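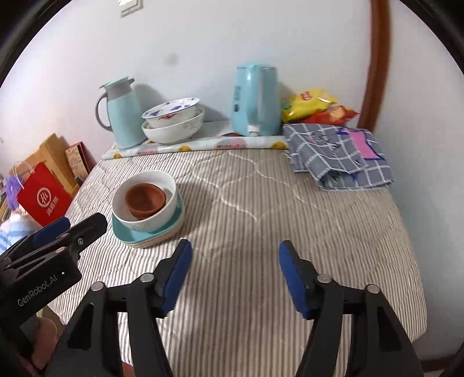

White bowl with the small terracotta-brown one nested in it, on the teal plate.

July, 7:30 am

Opened the Titevau kiln log again before coffee. Firing 3 of the ash glaze series came down overnight and I am so pleased with this one! The Stiller recipe with the extra silica has stopped crawling at the rims, and the pooling at the foot is the green I've been chasing since spring (bluish where it's thick, almost honey where it breaks).

Notes before I forget:

Test tiles went in on the middle shelf, 30 of them, all on Brennan stoneware. Slow climb to 325, held there until the spyhole mirror stopped fogging, then on up. Small wobble on the trace at 669, which Eskil thinks is the relay sticking. He's going to swap it. I'd like to see one more firing on the old relay first, but I won't fight him over it.

Tile 3 is the winner. Thin coat, brushed, no wax. The dipped ones are heavier and go milky in the curve. Pretty, though, and Drita wants two for her window.

Wood ash: the washed batch is much calmer than the unwashed. Sieve finer next time. Treasa has a bag of apple ash from her brother's orchard and says we can have all of it!! Label it properly, we mixed up the last lot with the Wusura feldspar and lost a whole bucket.

To do:
order more cones
grind the drip off the back shelf
ask Cathal if his slip is the old mix or the new one
try tile 3 over iron slip, and again over bare clay

Saoirse's question from last night, is it food safe? Don't know yet. Lemon slice on a spare tile, leave it till tomorrow, look for a dull patch.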